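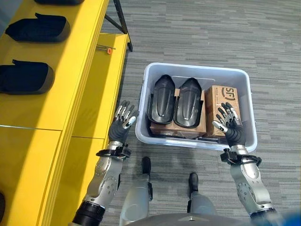
Black shoe forms and cardboard boxes in a translucent storage bin, next to yellow shelving with padded black pieces.

**Plamasholm introduces bin-based storage for shoe forms and padded parts**

2008-08-22

Plamasholm today announced Gimuver, a storage method for small footwear workrooms that keep shoe forms, padded parts and shipping cartons in the same room. The method combines open shelving with movable plastic bins and a short set of packing rules. It is available to workrooms and repair counters starting in October.

Gimuver separates stock by how it reacts to pressure. Padded parts are stored on open shelving in a single layer. Rigid plastic forms go into bins, where the side walls keep them upright. Flat cartons are placed in the bin first and serve as a base for the forms. A carton too tall to lie flat is stood on end against one side.

Bins are specified in translucent plastic so that the contents can be checked without lifting anything out. Tapered sides allow empty bins to be nested. Plamasholm recommends that a bin in use stay on the floor beside the shelf it serves and that it not be stacked while it holds forms, as the toes may extend above the rim.

The shelving is supplied in bright colors. In trials at the Bozsik workroom, dark parts left on dark shelves were overlooked at the end of a shift. Yellow was adopted as the standard finish after the trials. Other finishes can be ordered, with a longer lead time.

The Bozsik trials ran for seven weeks and covered almost 400 pairs of forms. Three points from the trials were written into the final rules:

- Forms are stored in pairs, side by side, with the toes facing up.
- Hand tools may rest on a shelf during work but are returned to the tool rack before the bin is closed out.
- Cartons kept for reuse are emptied of loose wrapping. Wrapping kept as padding is pressed flat under the bottom carton.

Each Gimuver set contains one shelving unit, six bins and a printed rule sheet. Shelf panels can be replaced individually. The bins are also sold separately in packs of 24 through Nalis, which will handle distribution and spare parts.

The set is intended for indoor use on level floors, including carpet. On carpet, the shelving should be checked for level again one week after loading. Bins should be lifted when moved. Dragging a loaded bin can tip the forms off the carton base.

Rule sheets and order forms may be requested from Nalis. Workrooms already using Plamasholm shelving can order the bins and rule sheet without the shelving unit.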